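**From the Workshops: Care of the Paired Hand-Held Grippers**

The Prurneo station in the Carnegie Building returned to regular use on Wednesday, August 16, 2023, after a period of maintenance. Staff and students who book the station will find that several procedures have changed. The changes apply to both hand-held grippers, to the camera modules mounted on them, and to the way the table is prepared before a session. Users who were trained before the summer are asked to read this item in full.

The work was carried out by Blair Lindsay and Rory Pringle of the Rasorau technical office, with parts supplied through the Stultow store. It followed a review of the station log by Bent Ketilsson, who found that one gripper was releasing thin fabric earlier than the other. The difference was small when the tools were used on boxes and cups. It became a serious matter for cloth work, where both tools must hold the same item under tension.

## What was done

Each gripper was taken off its handle and the finger linkages were cleaned. The pivot pins were removed one at a time, wiped, inspected for scoring and refitted in the holes from which they came. Two pins were found to be worn and were replaced. The old lubricant had collected lint from earlier sessions, and the office has changed to a dry product that is applied sparingly with a brush.

The inner faces of the jaws were then checked for even contact. A strip of paper was closed in the jaws at the tip, the middle and the base, and was pulled gently at each point. Where the paper slid out freely, the jaw was loosened, realigned and tested again. Ross Moncrieff repeated the test on the following day and recorded the same result for both tools.

Camera mounts were tightened and the lenses cleaned. Users should not adjust the mounting screws. A module that has shifted by even a small amount will require a new calibration, and the recordings made in the meantime may have to be set aside.

## The two-tool hold check

The paper test shows whether a single pair of jaws closes evenly. It does not show how the two grippers behave when they pull against each other. A second check has therefore been added to the start of every cloth session. One operator closes the first gripper on the lower end of a soft pouch. The second gripper takes the pouch by its neck, and the two tools are drawn apart until the fabric is lightly stretched. The hold is kept for eight seconds and then released. The check is performed five times.

A rubber band is wound around the neck of the pouch to give the upper jaws a firm place to close. The lower end is gathered by the jaws themselves. Any zipper pull should be kept to the side, clear of the fingers.
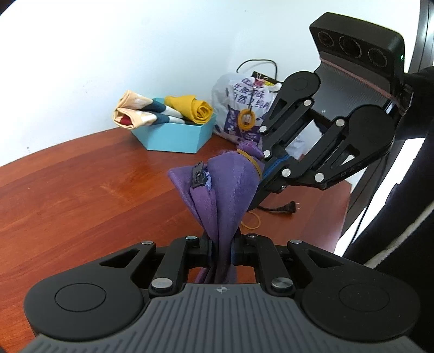

## Recording the result

The result of the check is entered in the station log before the first recording is made. The entry should state which gripper held the neck, whether the fabric moved in either set of jaws, and whether the grippers closed fully. Users should write what they observed and leave the cause to the technical office.

If the pouch slips once, the check may be restarted from the beginning. If it slips again, the session is to be stopped and the tools returned to their stand. Operators should not attempt to improve the grip by adding tape or extra padding to the jaws. Tape residue was found on one jaw during the recent work and took most of a morning to remove.

## Routine maintenance

The following schedule is now in effect:

- **Before each session:** wipe the jaws with a dry cloth, check that the fingers open and close without catching, and look over the lenses for marks.
- **After each session:** remove threads and lint from the linkages, and return rubber bands and test items to their box.
- **Every 3,000 closures:** return both grippers to the technical office for cleaning and inspection of the pins. The two tools should be sent together, even when only one has reached the limit.

The closure count is kept by the station software and is shown on the login page. Users do not need to keep a separate tally, but they should report a count that fails to advance.

## Bookings and training

A short refresher on the hold check will be offered in September. Attendance is required for anyone who intends to record cloth tasks at the station, including those who hold a current booking. Sessions limited to rigid objects may continue under the earlier training.

Requests for a place should be sent to Blair Leckie at the Carnegie front office. Two operators who normally work together should apply together, so that they can complete the check as a pair. Faults found outside office hours should be written in the station log, and the affected gripper should be left on its stand with a red tag attached to the handle.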